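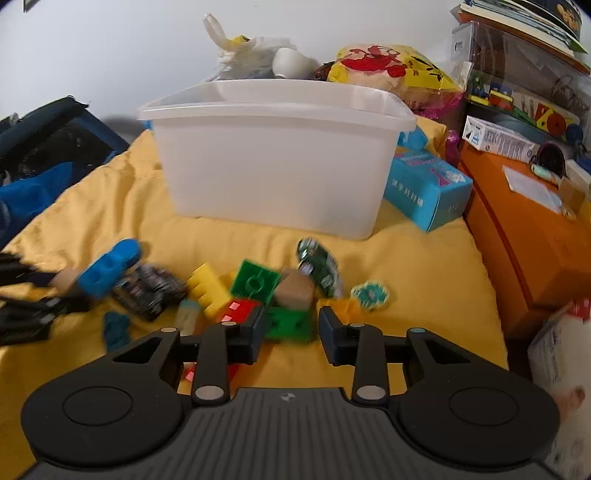 Chapter 7: Listening Before the Interview

I spent my first year in police work talking far too much. I'd walk into a room with 6 questions on a pad, fire them off, and wonder why the witness gave me one-word answers! My old training partner, Kaisu Vainio, used to sit in the corner and time my pauses (they were short).

So this chapter starts with silence - how long to leave it, and what people tend to do with it. After that we'll get into open questions, memory and the order in which you ask things. Keep your notes from Chapter 6 handy, as we'll be going back to the Reltska case in the first exercise.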